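Pretend Food, Real Kitchen Things
Gallery: Counter

Home | Gallery | Lending shelf | Visiting | Contact

The kitchen room at Skoltwood is at the back of the building, past the coat hooks. It is set up for pretend cooking, with toy food and ordinary kitchen equipment used together. Most of the equipment is full size. We tried child-size pans for a while and they mostly stayed in the drawer, so they went to the lending shelf and the regular ones came out.

This page covers the counter and what is kept on it. The notes were put together by Nafula Kirui and Rafsan Seneviratne. The table, the shop corner and the tea things have their own pages.

The toy food

The collection began in January with one bag of plush fruit and vegetables from a family in Urkville. It now stands at 389 pieces, counted for the insurance list. Plush makes up the largest part, then felt, then wood. There is a small amount of plastic, mostly eggs.

We prefer soft pieces for the counter. They are quiet when dropped and they can be mended. The wooden pieces are good but they chip the plates, so they are kept over by the shop scale.

Fruit

Fruit gets the most use of anything in the room. Lemons, bananas and melon slices are taken out first and are usually the last to be put back. Younger children like the pieces with a clear shape they already know. A half-moon of watermelon with black seeds needs no introduction, and neither does a banana with the peel coming down.

Leaves and stems are the weak point. Felt leaves are sewn back on with doubled thread, and Ileana Ciobanu goes through the fruit basket every other week looking for loose ones.

Plates and boards

Plates are glazed and heavier than people expect. The blue ones are the favorites. Small plates slide around when a child is trying to arrange things on them, so we keep to larger sizes, and we set them on a wooden board to raise them slightly.

Cutting boards are wood or bamboo. They are wiped and stood on edge overnight. Oil them lightly when they start to look gray, and leave them out of circulation until the next morning. 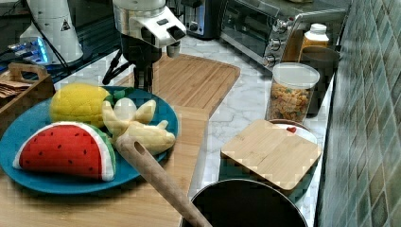

Pots and spoons are the other half of the counter. Soup is by far the most common dish, and anything at all may go in it. The pots are plain and dark with no loose parts. Lids for the pots are kept in the low cupboard, where they can be asked for. A banging lid is hard on everybody in a room this size.

Spoons are wooden, with long handles and a hole at the end for hanging. A long spoon lets two or three children stand around one pot without leaning over each other. We replace them when the bowl of the spoon begins to split. Sanding helps for a while.

Dry goods

Real dried pasta is kept in clear canisters with snap-on lids. The colored kind was Anjana Mollah's choice, and it has stayed because it is easy to see from across the room. The canisters are for looking at and for shaking. They are opened only when an adult is at the counter, and pasta that has been on the floor is thrown away.

We have been asked whether beans or rice would do as well. Rice gets into the drawer runners. Beans are fine for older groups, but we do not leave them out.

Containers with lids

Round containers with bamboo lids are used for putting small things away. Children spend a long time on these. A piece goes in, the lid goes on, the lid comes off and the piece is still there. Lids get mixed up from one container to another, and we have stopped sorting them during the day. They are matched up again at closing.

The counter

The counter top is white with gray veining. It is easy to clean and it makes the colors of the food easy to see. It is also cold on bare arms, and some children do not care for it, so there are place mats in the second drawer. The edge has been rounded at the front corner.

The height suits children of about six and up. For smaller ones there is a step with a rail, made by Rachid Naciri from a pattern he had used at the Nitlow library. Only one child goes on the step at a time. Please move it back against the wall when you leave, as the door does not open all the way otherwise.

Putting away

The same order is used every day, and groups who come often know it by now.

Food goes into the baskets first, soft pieces in the tall one and everything else in the wide one.
Plates are stacked on the lower shelf, no more than five high.
Boards are wiped and stood on edge behind the sink.
Pots are checked inside before they go in the cupboard. There is nearly always something in them.
Spoons hang on the rail.
Canisters go to the back of the counter with the lids snapped down.

Washing

Plush goes through the machine in a mesh bag, cold, and dries flat on the rack. Knit pieces take longest and should not be put back until they are dry in the middle. Felt is wiped by hand. Anything that has been in a mouth goes into the yellow bucket, and it does not come out again until it has been cleaned.

Visitors sometimes ask what we use on the boards. It is dish soap and warm water, then the oil sold at Kumarasinghe on the main street. Any food-safe oil would do.

Lending

Parts of the collection can be borrowed for two weeks at a time by schools and home groups. A counter set contains two plates, a board, a pot, two spoons and a bag of mixed food. It does not include pasta. Sets are checked against the card inside the box lid when they go out and when they come back. Lost pieces are not charged for, but please tell us, so we can change the card.

Donations of toy food are welcome if they are clean and have no batteries. We have enough pizza for now. Vegetables are short, in particular anything green, and we could use another loaf of bread.

The kitchen room is open on the same days as the rest of the building. Groups of more than eight should write ahead through the contact page.

Page last changed November 23, 2021

Next gallery: Table
Previous gallery: Shop corner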